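Equipment planning assistant, part time, 12 weeks
Starkholm home robotics project
Remote ok, some in-person days at the Lonwood office

Posting this fast because the buying window closes in June and we need somebody in the seat before then. Sorry for the rough edges.

What we do: household tidying and sorting with two-finger grippers. Small stuff mostly. Hair clips, bows, earring cards, rings, little packets, things that live in a box on somebody's bed. People do the tasks at home with hand-held grippers, we use the recordings to train arms. We are now at the point where the hardware we own does not match the work we have signed up for, and someone has to sit down and plan the next round of buying properly.

That's the job. Planning, quotes, spreadsheets, phone calls. Not an engineering role. You will not be asked to write code.

What you'd be doing

Go through the current kit list (474 line items, badly named, some entered twice) and get it down to something we can read.
Work out how many gripper sets we need for the next phase. We have 32 on the books. Some are out for repair, some are being used for spares, no one is certain which.
Price finger pads. We go through them faster than planned and the budget line was a guess.
Get quotes from at least two suppliers for everything over the approval limit. Lustport is our usual for linkages and pins, Saavedra has been cheaper on pads but slow to ship.
Build a replacement schedule. When does a set get retired, when does it get a new pad and go back out.
Price the household items too. They count as equipment for us and always get forgotten at budget time.

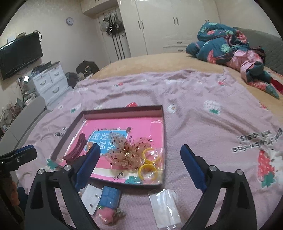
On that last one, please take it seriously. Small accessories cost next to nothing each but we buy them over and over, for every home, and they go missing. Last round it came out of petty cash and the paperwork was a mess. We want a proper line for it, with a per-home amount, and a short list of what is worth buying again. Thin, flat and shiny things are what the team keeps asking for. Anything in clear plastic as well. Bring us a number we can defend.

Who we're looking for

Someone who has bought things for a lab, workshop, school, theater, kitchen, clinic, whatever. Any place with real stock and a real limit on spending.
Comfortable in spreadsheets. You don't need to be fancy.
Will pick up the phone when a supplier goes quiet.
Can ask a technician "do you need this or do you want this" and get an answer.
Robotics background is nice, not needed. If you've never held a gripper we'll hand you one on your first day and you can spend an hour picking up hair clips. Helps a lot with understanding the pad budget.

Hours and pay

About 12 hours a week, you choose when, except one call at 10 a.m. with the hardware team. Paid hourly, rate is in the info sheet, ask for it. Travel to Lonwood covered. We lend you a laptop. Possible extension into the fall if the second order goes ahead, can't promise that yet.

What you'll hand over at the end

A clean kit list
A costed plan for the next phase, with a cheaper version in case we get cut (likely)
The replacement schedule
A one page note on suppliers, lead times, who to call

How to apply

Send a resume, two pages max, and a few lines on something you bought for a job that turned out to be the wrong thing, and what you did about it. No cover letter. Really, please don't, we won't have time to read them.

Write to Ida Kröger, hardware planning, through the contact form on the Starkholm jobs page. Put "equipment planning" in the subject so it doesnt get lost with the supplier mail. Calls with shortlisted people are 45 minutes, video or phone, and we'll send you a chopped down version of the kit list beforehand so we have something to talk trough.

We're reading applications as they come in and will close the form when we've found someone. If you need any adjustments for the call or the work itself, say so in your message and Ida will set it up.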